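News > Community > Flunbridge

Old computers find new homes as Flunbridge repair scheme reopens

Jan 13, 2021

Print this page | E-mail this to a friend

If you have an old desktop computer gathering dust under the stairs, the people at the Flunbridge Computer Reuse Scheme would very much like to hear from you. The scheme opened its doors again this week after the Christmas break, and there is already a healthy pile of machines waiting to be looked over, mended and passed on to families in the town and out towards Flivport.

Gemma Oakley, who started the scheme with her neighbour Decha Kongkaew, said the response to their last appeal had been lovely. "We asked for 30 computers and hoped we might get half of them," she said. "People kept ringing up, and one gentleman drove over from Flivport twice in the same afternoon with his boot full."

So far 300 machines have gone out to new owners, most of them to households with children doing their lessons at home. Each one is opened up, cleaned and checked before anything else is decided. Some need only a new drive or a bit more memory, while others are too far gone and are kept for their parts - a good power supply or graphics card can often be the making of another machine.

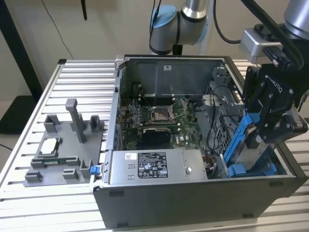 Hard drives are treated with particular care, as you would hope. Every drive is taken out of its bay and wiped, and the donor is given a slip to say it has been done. Anything that can't be wiped is destroyed. Mr Kongkaew said this was the question he was asked more than any other, and he was always happy to go through it with people on the telephone, however long it took.

The scheme is especially short of processors at the moment, along with drive caddies, which have a way of getting lost when a computer has been moved from house to house. Odd screws, keyboards and mains leads are welcome too. Screens are more difficult, as there is only so much shelf room, so please ask first.

Donations can be left at Khamphan, the stationery shop next to the post office, on any day except Sunday. Please tape your name and number to the case. Larger loads can be collected within 7 miles of Flunbridge, and Pornthip Chantharasri at the shop keeps the list for the van - she would be glad of a few days' notice if the weather turns icy again.

Print this page | E-mail this to a friend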